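Cuaderno del taller, diciembre, 16:20

Hoy tocaba por fin decidir qué va en las mesas de la zona de descanso, que llevamos dándole vueltas desde que llegaron las sillas. Anisa quería flores desde el principio y yo me resistía un poco (me acuerdo de los jarrones volcados del año pasado, qué desastre), pero reconozco que con el tablero color canela quedan preciosas. El presupuesto son 80 euros por mesa, todo incluido.

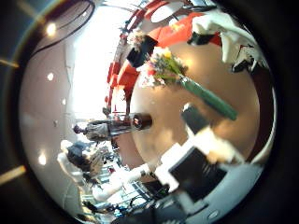

Ramo en tonos pálidos sobre la mesa redonda, con las sillas rojas detrás.

Me gustan mucho los amarillos claritos con el lavanda, y el tallo verde tan largo da juego para un jarrón alto. Sutrisno dice que mejor uno bajo, para que la gente se vea la cara al hablar, y algo de razón tiene, así que he apuntado los dos en el pedido de Paracha y ya veremos. Al tablero le he medido 42 cm desde el centro hasta el borde; ¡con un jarrón ancho no queda sitio para las tazas!
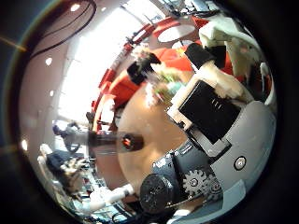
El tablero de madera y los asientos rojo anaranjado al otro lado.

Pendiente: preguntar en Likadgate por los manteles individuales, que yo los pondría en crudo para no pelearnos con el rojo, y pasarle a Anisa la referencia 2055 del jarrón bajo antes de que se me olvide otra vez.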